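What Is a Petition, and Why Is That Person Holding a Clipboard?

Kids' Corner
September 2, 2019

You are walking out of the supermarket with your dad. A person with a clipboard steps forward and smiles. Your dad suddenly becomes very interested in his shoes.

The person probably has a petition. A petition is a piece of writing that asks somebody in charge to do something, or to stop doing something, with a lot of names at the bottom. One person asking is easy to ignore, as you know if you have ever asked for a dog. When a few thousand people ask for the same thing, it gets harder to pretend you didn't hear.

How does it start?

Usually with somebody being annoyed. In the town of Nadberg, people were annoyed that the bus stopped running at six in the evening. The library closed at eight. You can see the problem, and so could everyone standing in the dark on Rullen Street.

They wrote down what they wanted: two more buses each evening. This part is called the "ask," and it should be short. The Nadberg one was under 100 words. The first draft was four pages and had a section about pigeons.

Who can sign?

It depends on the kind of petition. Some are just a loud, polite letter, and anybody can sign, including you. Others have rules written into the law. If enough voters sign one of those, the city council may have to talk about the question, or everyone may get to vote on it. For that kind you normally need to be a registered voter, so your hamster is out, and for a few more years so are you.

In Nadberg the rule was 3,000 names from registered voters. The group turned in more than that and had a small party with chips. Then the city clerk checked the list.

What does the clerk check?

A clerk is the person who looks after the town's official papers. The clerk compares each name with the list of voters. People who signed twice get counted once. People who live in the next town don't get counted. People who wrote "Batman" don't get counted either, even if the handwriting is very neat.

After checking, Nadberg had 2,570 good names. The chips had already been eaten. 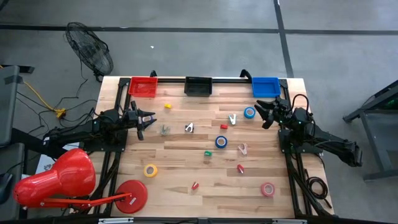
Photo: Genivaldo Queiroz

So did they lose?

They had until December, so they went back out with the clipboards. Many places give you extra time like this, and some don't. It's a good idea to read the rules before you buy the snacks.

Even a petition that gets all its names doesn't always get its way. The council can listen carefully, say thank you, and vote no. Then people can come to meetings, write letters, or vote for a different council next time. Grown-ups call this "the process," often with a sigh.

Can kids do it?

Yes. The right to petition the government is in the First Amendment to the Constitution, and it doesn't mention an age. You can also write one to your principal about lunch.

Words to know

Signature: your name, written by you, in a way you will later have trouble repeating.
Valid: follows the rules, so it counts.
Deadline: the last day you can hand something in. See also: homework.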